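Stesine is looking for sorting assistants (part-time, February start)

Stesine is a small reuse workshop. We receive mixed boxes from closed offices, schools and private homes, and we sort what is inside so that it can be sold, given away or recycled. For the new season we are searching for two persons who like to work with their hands and who have patience with small things.

What you will do

You take one bin at a time to your table, pick out the objects and decide for each one where it belongs: toys, office, kitchen, tools or waste. You write the result in our list, which has a simple form in English. After the bin is finished you clean the table and start with the next one. Last season the team sorted 769 bins, and we would like to do a little more this year.

What we ask from you

You are at least 18 years old and can stand or sit at a table for four hours. You can lift a bin without help. You read and write simple English. Experience is not needed, we will show you everything during the first two days. Fathima Patwary is responsible for the training and she will also be your contact in the daily work.

What we offer

The work is 16 hours per week, in the morning or in the afternoon, as you prefer. The contract is for six months and can be made longer. We pay travel costs inside the city, and coffee and tea are free.
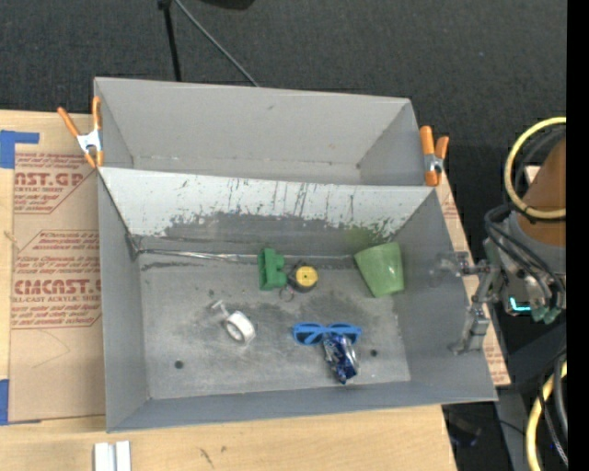 Sorting is more difficult than many applicants expect, and we prefer to say this before the interview. The objects in one bin have often nothing to do with each other. A green plastic toy can stand beside a light green cup that is tipped over, and not far from them there is a roll of white tape. Our bins are also not new, they have scratches and dark smudges, so please come in clothes that may become dirty.

How to apply

Please send a short letter and your phone number to Jarosław Adamczyk at the Stesine office before the end of January. A photo is not necessary. Everybody who writes to us will get an answer, and the interviews take 20 minutes.

Published 9 January 2022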